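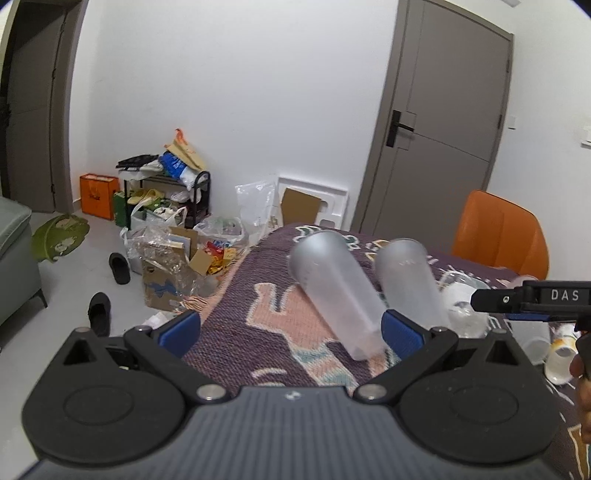

The Ultcombe Throw and Table Cloth

Woven cotton, one size, three colourways

I've been selling the Ultcombe for long enough now that I can usually guess what you're going to ask me, so I've tried to put it all on one page. If I've missed something, drop me a line and I'll add it.

First off, yes, it's a throw and yes, it's a table cloth. I designed it as a throw, for the back of a sofa, and then my friend Clodagh Noonan bought two and put one straight on her kitchen table (she's got a big old farmhouse thing with a wobbly leg) and I was so jealous that I went home and did the same! It's heavy enough to hang nicely at the corners and it doesn't slide about when you pull your plate towards you.

Colours

Damson is the dark purple one and outsells the other two put together. Endlow is a mossy green with rust and cream. Chalk is the pale one, lovely in a bedroom, but I wouldn't put it anywhere near a curry.

The pattern is woven in, not printed, so the back is the same design with the colours swapped over. Some people like the back better. Anika Blackwood, who weaves the samples with me, has hers wrong side up all year round and won't hear a word about it.

Size and weight

It fits a table for six with a decent drop, or a double bed as a topper. On a king size you'll get the top covered but not much down the sides. The fringe is on the two short ends only. I did try it on all four sides and it looked like a lampshade.

Washing

Cool wash, gentle spin, and dry it flat or over a door. Please don't tumble it. It'll shrink a bit on the first wash whatever you do, and I've allowed for that in the size, so don't panic if it comes out of the packet looking a touch long. Wash Damson on its own the first couple of times – the purple does let go of a little colour.

Red wine comes out with cold water and patience. Candle wax: freezer, then pick it off with a fingernail. Turmeric I can't help you with, sorry.

Snags

It's a loose-ish weave, so cats and watch straps will find it. If you get a loop, don't cut it! Poke it through to the back with a blunt needle and give the cloth a gentle tug both ways.

Price and postage

£292 for Damson and Endlow, £281 for Chalk (the undyed yarn costs me less, so you may as well have the benefit). Postage in the UK is included. I send everything out in a cotton bag, usually within the week, though March is always slow here as it's when we set the looms up for the new yarn.

If it's not right for your room, send it back within the month, unwashed, and I'll refund you or swap the colour. Seconds turn up now and then, normally a wonky fringe or a missed thread, and they go to the mailing list first.

Goes well with

The Cullinane cushion in mustard, and the Mosendale napkins, sold in pairs. The napkins are out of stock in green until the next batch comes off the loom.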